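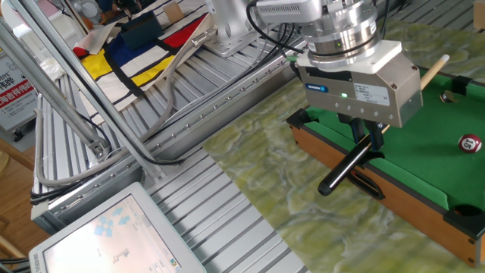
Choosing a college is a big step, and most of the people who write to us about Wustcombe College have the same dozen or so questions, so we've gathered the answers on one page. Please read as much or as little of it as you like. Some of you will be coming straight from school and some of you will be coming back to study after a long gap, and we try to make room for both - the student who would happily spend an afternoon with a gripper and a miniature pool table, and the one who wants a quiet desk and a pile of novels. If your question isn't answered, do ring the admissions office, where somebody picks up from nine in the morning.

When can I come and look round?
We hold open days in October, November and March, and there is a smaller tour every Tuesday at 2 pm during term. You don't need to book for the open days. For the Tuesday tour we do ask you to let us know by the Monday lunchtime, as the groups are kept small and the stairs in the old building are narrow.

How old is the college?
The oldest part, which everyone calls Casadau, dates from 1648 and was a private house for a very long time before it had a single student in it. It now holds the admissions office, the chapel and the music rooms. Most teaching takes place in the newer buildings across the lawn, and you'll be glad to hear that those are properly heated.

How many students are there?
We have 374 full-time students this year, and roughly 200 more who come in for evening classes. It's a small place by most standards. You will probably know your tutors by their first names before the first month is out, and they will certainly know yours.

Will I have a tutor of my own?
Yes, every student does. Your personal tutor will see you once a fortnight in your first year and once a month after that, though you can always ask for more time. If the two of you don't get on, come and tell us - it happens now and then, we won't be offended, and changing over takes only a day or two.

What is the Rillis Bursary, and can I apply?
The Rillis Bursary helps students with books, travel and the other small costs that seem to pile up so quickly in the autumn. It pays £200 a term, and it doesn't have to be paid back. Anyone studying full time may apply. The form is one side of paper, and we'd much prefer you to send it in half finished than not send it at all.

Where do people eat?
The main dining hall is open for breakfast and lunch, and the Raju Room next to the library does soup, sandwiches and very good cake until 7 pm. There are kettles and microwaves in all the common rooms too. Please label your milk!

Can I keep a car at college?
We're afraid parking is very tight, so permits go first to students with a disability and then to those who live beyond the bus routes. Bicycles are welcome and there are covered racks behind the library.

I've missed the deadline. Is it too late?
Quite possibly not. Several courses keep places open into September, so ring us before you give up on the idea. Have your results to hand if you've got them, and a pen for writing down the name of the course leader.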